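¿Sirve de algo fichar a mitad de temporada? Informe sobre los traspasos de invierno en una liga regional de baloncesto

Trabajo de la asignatura Métodos Cuantitativos Aplicados al Deporte
Tutora: Annapurna Chacko

1. Punto de partida

Cada invierno se repite la misma historia. Un club que va por debajo de lo esperado anuncia un alero, un base suplente o un pívot que nadie quería en septiembre, y en la rueda de prensa se dice que el equipo «necesitaba una pieza así». Si luego gana cuatro partidos de seis, el mérito es del fichaje. Si los pierde, faltó tiempo de adaptación. Con ese reparto de culpas es imposible que un fichaje salga mal, y ahí empezó mi desconfianza.

La pregunta de este trabajo es modesta: ¿mejoran los equipos que fichan a mitad de temporada más de lo que habrían mejorado sin fichar? La formulo así a propósito. Casi todo lo que leí antes de empezar compara el rendimiento anterior y posterior al traspaso y da por buena la diferencia. Un equipo que ficha en enero suele hacerlo en su peor momento, y después del peor momento lo normal es estar algo mejor, con refuerzo o sin él.

El trabajo se centra en la liga interregional en la que compiten, entre otros, Gamstead, Minlow y Drodport. La elegí por una razón poco científica: sus actas están completas y se pueden consultar. No pretendo que lo que sale aquí valga para una liga profesional con tope salarial, rondas de draft y agentes.

2. Datos

Reuní las actas de 1.222 partidos. De ellas saqué el resultado, los minutos por jugador y la fecha de alta de cada ficha. Con eso identifiqué 414 jugadores con minutos suficientes para entrar en el análisis. El umbral lo puse en 200 minutos por temporada. Es un corte arbitrario y lo reconozco; probé a subirlo y a bajarlo un poco y las conclusiones no cambiaron, aunque sí lo hizo algún caso concreto que comento en el apartado 5.

Hay tres problemas con los datos que conviene dejar escritos. El primero es que las actas más antiguas registran los minutos redondeados, y en las de Minlow hay partidos en los que la suma no llega a los que debería. Los dejé dentro. El segundo es que no hay datos de salarios, de manera que no puedo decir nada sobre si un fichaje fue caro. El tercero es que las lesiones no figuran en ningún sitio, y un fichaje que coincide con la vuelta de un titular se lleva un mérito que no le toca.

3. Método

Para cada equipo que incorporó a alguien en la ventana de invierno busqué otro que llegase a esas fechas con un balance parecido y una diferencia de puntos parecida, y que no hubiera fichado. Después comparé cómo terminaron los dos. El método de emparejamiento es el que vimos en clase, sin adornos.

La medida principal es la diferencia media de puntos por partido. Descarté las victorias como medida única porque en tramos cortos dependen demasiado de finales apretados. También descarté el índice de valoración individual, que premia a quien tira mucho en un equipo malo — y un equipo malo es precisamente el que ficha.
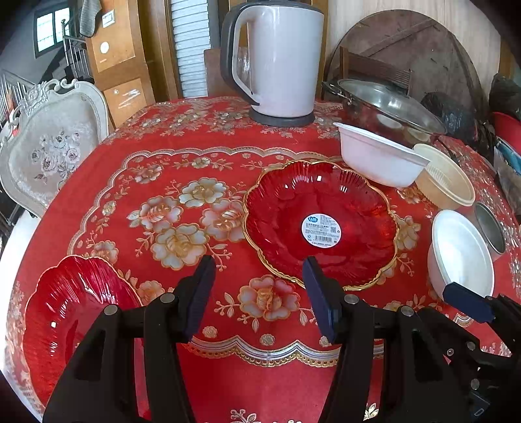
Como contraste hice algo más tosco: ordené a los equipos por lo mal que iban en el momento de abrirse la ventana y miré cuánto recuperaban los peores, sin fijarme en si habían fichado. Si los peores recuperan terreno de todos modos, cualquier comparación de antes y después está inflada desde el principio.

4. Resultados

Los equipos que ficharon mejoraron. Los que no ficharon y estaban igual de mal también mejoraron, y casi lo mismo. La distancia entre los dos grupos es pequeña, favorable a los que ficharon, y cabe de sobra dentro del margen de error. Repetí el emparejamiento con otro criterio (solo diferencia de puntos, sin balance) y la ventaja se redujo todavía más. Con un tercero, que tenía en cuenta la dificultad del calendario restante, cambió de signo.

No me parece que esto demuestre que fichar no sirve. Demuestra que con estos datos no se ve que sirva, y que las afirmaciones rotundas que se oyen cada año se apoyan en muy poco.

El contraste del final del apartado anterior fue lo más claro de todo el trabajo. Los equipos situados en el tramo bajo recuperan buena parte de la diferencia de puntos en la segunda vuelta, fichen o no. Quien compare el antes y el después de un fichaje está midiendo sobre todo eso.

Separé además los fichajes por puesto. Los bases salen algo mejor que los pívots. No le daría importancia: al partir la muestra quedan grupos muy pequeños, y si uno divide lo suficiente siempre acaba encontrando una categoría que destaca.

5. Tres casos

Gamstead. Es el ejemplo que todo el mundo cita. Incorporó a un escolta, encadenó una buena racha y en abril estaba peleando por el ascenso. Al revisar las actas se ve que la racha había empezado dos partidos antes de que el jugador debutara, y que buena parte de los rivales de ese tramo ocupaban la zona baja. El escolta jugó bien. Que cambiara al equipo es otra cosa.

Drodport. Fichó a dos interiores a la vez y empeoró. Se habló de un vestuario roto, de falta de química y de un entrenador desbordado. Yo encuentro una explicación más aburrida: su porcentaje de triples en la primera vuelta había sido altísimo y luego volvió a lo habitual. Tampoco puedo descartar lo del vestuario, claro, pero no tengo manera de medirlo y sospecho que quienes lo contaban tampoco.

Minlow. No fichó. Negoció durante semanas con un ala-pívot que acabó quedándose donde estaba, y la directiva fue muy criticada. Terminó con una mejora mayor que la de Gamstead. Este es el caso que depende del umbral de minutos: uno de sus juveniles, que tuvo un papel importante al final, entra o no entra en el análisis según dónde se ponga el corte.

6. Sobre el informe de Van Loon

Durante la revisión bibliográfica me encontré varias veces con el informe de la consultora Van Loon, que vende a los clubes un servicio de recomendación de fichajes y sostiene que sus clientes mejoran de forma notable tras cada incorporación. Lo leí entero. No incluye grupo de comparación, no explica cómo se eligieron los casos y llama «impacto» a la simple resta entre dos tramos de temporada. Escribí para pedir los datos y me contestaron que eran confidenciales.

Puede que el servicio funcione. Con lo publicado no se puede saber, y me sorprende que se cite en otros trabajos de la asignatura como si fuera una fuente independiente.

7. Limitaciones

La profesora Chacko me señaló en el primer borrador que emparejar por balance y diferencia de puntos deja fuera la razón por la que un club decide no fichar. Tiene razón. Un equipo que no ficha quizá confía en su plantilla por motivos fundados (una lesión a punto de curarse, un juvenil que viene fuerte), y en ese caso mi grupo de comparación es mejor de lo que parece y perjudica a los que sí ficharon. No he sabido corregirlo.

Tampoco he medido efectos que no pasan por el marcador. Un fichaje puede vender abonos, dar descanso a un veterano o tranquilizar a un patrocinador. Nada de eso aparece aquí.

Por último, los minutos los pasé a la hoja de cálculo a mano en una parte de los casos. Revisé alrededor de 200 actas una segunda vez y encontré errores sueltos, ninguno grave. En las que no revisé habrá más.

8. Qué haría con más tiempo

Pediría a los clubes los partes de lesiones, aunque dudo que los entreguen. Miraría también los traspasos frustrados, como el de Minlow, porque un club que quiso fichar y no pudo se parece mucho más a uno que fichó que a otro que ni lo intentó. Encontré muy pocos documentados, y casi todos por rumores de prensa local que no me atreví a usar como dato.

La hoja de cálculo con los emparejamientos y la lista de actas excluidas se entregó junto con la memoria. La columna de dificultad del calendario está calculada con la clasificación final, así que quien quiera rehacer el tercer criterio con la clasificación de cada jornada tendrá que volver a las actas.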